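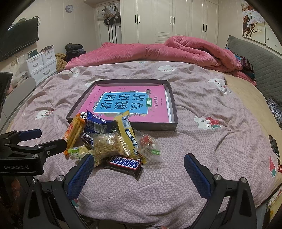 Home Programme Speakers Talks and notes Getting here Contact

A day at Nodville: what I saw at the open day
Speaker notes, Eleni Vukčević

(Wait for people to sit down. Water. Check the clicker works this time.)

Hello everyone, and thank you for coming back in after the tea break. I went to the Nodville open day in August and I haven't stopped talking about it since, as my family will tell you, so it's a relief to have a room full of people who have chosen to listen!

Quick show of hands. Who has ever used a hand-held gripper? Who has at least picked one up at a stand? (If lots of hands, skip the next bit and go straight to the morning.)

For the rest of you: it's a pair of robot jaws that a person carries about and works by hand, with a camera on it. You do an ordinary job with it, and the recording goes towards teaching a robot arm to do the same job. That's all you need for the next twenty minutes.

THE MORNING

Doors at half past nine. Vittoria Ruggiero ran the demonstrations and she was marvellous, she let people ask anything and she let things go wrong in front of us. Her first words were "please touch it", and I wish more open days began like that.

The task was packing a box. Sweets, biscuits, a book, a chocolate bar, all of it to go from a heap into an open cardboard tray, one thing at a time. I thought I'd be good at this. I pack parcels every Christmas!

I was terrible. The first thing I went for was a twist-wrapped sweet, and I got hold of the twist and not the sweet, and it spun round and dropped. (Mime this. It got a laugh at the practice run.) Second go, I came in too low and pushed the whole heap along in front of me. Vittoria said everyone does one or the other, and the man after me did both.

What I learned from my own hands in those ten minutes:

Bags are horrible. A bag of something crumbly changes shape as you close on it, so the place you aimed for has gone by the time you get there.

Chocolate bars are lovely. Firm, long, a good edge. If you ever get a turn, start with the bar.

Books are harder than they look. Lying flat there's nothing to pinch. You have to slide it until a corner hangs over something, or lift the spine first.

Soft surfaces make everything worse, and this was my favourite part. On a table you can press down and the table presses back. On a quilt or a cushion everything sinks and tips and rolls towards your jaws, and the folds hide the small things. Vittoria would much sooner people practised on a bed than on a clean bench, and I've come round to her view completely. Homes are full of beds.

(Pause for questions here if it feels right. If somebody asks about price, I don't know, and say so.)

THE MIDDLE OF THE DAY

Lunch was sandwiches in the corridor. I got talking to a couple of people from Jorell, who sort returned parcels, and they had the same complaint about shiny wrappers: the light catches them and the edge disappears on the recording. Their answer is to move the lamp. I do like an answer that costs nothing.

After lunch we watched recordings. Nodville had 1,495 of them from their packing sessions, and 661 had gone in the "have another look" pile. I expected those to be the failures. Lots of them were good grasps where the person had simply hurried off at the end, before letting go properly. So if you take one practical thing home: open the jaws, wait a breath, then move away.

(Say that twice.)

THE AFTERNOON

The arm itself, at last. They call it Allik, and it stands in a corner room with a taped line on the floor that you mustn't cross. We all crossed it a bit and were told off.

It packed a tray for us. Slowly! It stopped above a packet of biscuits for so long that the woman beside me started whispering encouragement, and when the biscuits went in the whole room clapped. Then it dropped a sweet, went back for it, and got it on the second try. I clapped harder for that one.

Somebody asked how much practice it needed and Vittoria said 400 goes for the first wobbly version and 3,000 for the one we were watching.

IF YOU WANT TO GO

There's another open day planned in the spring. Wear sleeves you can push up. Ask for a turn early, the queue gets long after eleven. The car park is shared with Aigner next door, so go in by the second gate.

(Leave ten minutes for questions. Sign-up sheet is on the table by the door, pens in my bag.)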